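Section 4: Setting up the Groltico scoreboard for match day

Read this section before the players arrive. Reading it afterward is possible, and most clubs have tried it, usually with both goalkeepers offering advice.

You should already have mounted the display (Section 2) and paired the handset (Section 3). If the display shows four dashes, pairing worked. If it shows last week's score, so did pairing, but someone skipped the shutdown steps in Section 6 and you may want to find out who.

4.1 Choosing the code

1. Hold MODE until the display blinks.
2. Scroll with the side keys to SOCCER, GAELIC or HURLING.
3. Press SET once. Pressing it twice locks the choice until the next restart.

In GAELIC and HURLING the display shows goals and points as separate figures, with the running total underneath. The total is for visitors and for anyone who has been doing sums on the back of a program since throw-in.

Note: The code can't be changed while the clock is running. The handset will beep at you. It has one beep and uses it for everything.

4.2 Entering the teams

1. Press HOME and type up to 16 characters.
2. Press AWAY and do the same.
3. Press SET to save both.

Club names longer than that have to be shortened, and the shortening should be agreed on with the club concerned. When Setau visited Horgan in December, the operator went with the first four letters, and letters were exchanged afterward – longer ones.

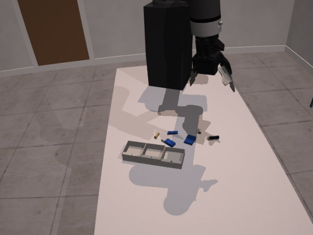 Spaces count as characters. So do hyphens and apostrophes, and an accent takes up no extra room. If you play the same opponents every season, save them with HOLD + SET and the handset will offer the name next time.

4.3 Setting the clock

1. Press CLOCK.
2. Enter the length of one half in minutes.
3. Choose UP or DOWN.
4. Press SET, then leave the handset alone until the referee blows.

Choose UP if your referee adds time at the end of the half. With DOWN, the display reaches zero and the horn sounds, and the crowd will believe the horn over the referee every time.

Caution: The horn is loud. Do not test it with anyone on the ladder.

4.4 Scoring

1. Press GOAL or POINT on the side of the team that scored.
2. Wait for the beep.
3. To take a score back, hold UNDO for 3 seconds.

Wait for the umpire's flag before you press anything. The display can be read from 100 meters, and a score that appears and then vanishes is remembered for years. Ese Briggs, who ran the first trial board at Cinau, kept both hands in her coat pockets until the flag went up. We recommend the method.

Only the last score can be undone. For anything earlier, use the correction menu in Section 5 at halftime, when people are in line for tea.

4.5 Checking the handset before you leave the clubhouse

The keys are stiff when new and should be pressed one at a time, straight down, with the handset lying face up. Do this on a clear surface with room to spare. A big pale tabletop, where even tiny parts show up, is ideal, as the battery screws are small and about as easy to find in grass as you'd expect. Put the screws back before going outside. If a key sticks, see the cleaning notes in Section 7 and keep the penknife in your pocket.

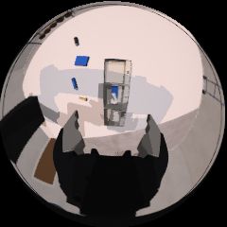

4.6 If something goes wrong

Display frozen: turn the handset off and on. The clock keeps running inside the display and will catch up.

Error 326: two handsets are paired. Find the other one. Start with the visiting dugout.

Display blank, horn works: check the power lead. Please stop using the horn to check the power lead.

Questions about this section go to Solène Baudry at the Groltico service desk, who follows hurling and will ask you the score.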